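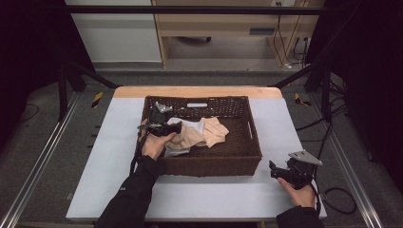 The Cloth Basket, Before Folding

I've been meaning to put up a page about the cloth basket for ages, mostly because people keep asking me where it went after the February clear-out. It went nowhere! It's the dark brown woven one, low sides, with the little handle cutout up near the rim, and it now lives on the white table and gets more use than anything else in the room.

A bit of background for anyone new to these pages. I used to keep all my cloths in a drawer, and the drawer had 30 of them in it (I emptied it out on the floor one evening and went through the lot). Half were stained, a few were really just rags, and one belonged to Anayeli Esquivel, who has it back now. What was left went into baskets. I tried a wire one first and hated it, everything snagged. Wicker-style is so much kinder on fabric, and the low sides mean I can see what's in there without digging.

The peachy beige one on the heap
My favorite, and forever the most crumpled. It's a color that goes with everything and I grab it first every single time, so of course it's usually the one that needs folding. I do thirds the long way, then in half, then in half again.

The white one underneath
White always ends up on the bottom with me, no idea why. I fold whites to the same size as everything else so they stack, and I keep them a little apart from the colored ones if I can be bothered.

The bare side of the basket
I like to leave the right half clear. Cloths waiting to be folded stay on the left, folded ones go back in on the right, and I never have to move the basket or find a second one. Iraís Aguirre does hers the other way around and says it's faster. We've agreed to disagree!

The table
Big, flat, white, with a strip of light wood along the far edge that I'm very fond of. I used to fold on the bed and everything came out lopsided. A hard surface you can smooth a cloth against makes such a difference, and there's plenty of room beside the basket to spread one out.

Next page will be the bigger stuff, sheets and so on, once I've worked out how to fold a fitted one without losing my temper.

Comments

Manon Lavoie
I have almost the same basket! Mine has started to unravel a bit along the bottom. Do you vacuum yours or wipe it?

Reply from the author
Soft brush on the vacuum, lowest setting, and then a barely damp rag if it's dusty. Let it dry before the cloths go back in.

Cirilo Figueroa
Left side to fold, right side folded. Stealing this for my socks.

Mirjam Marti
Thirds and then half twice is how my grandmother did hers. Please do the fitted sheet page soon, I need it.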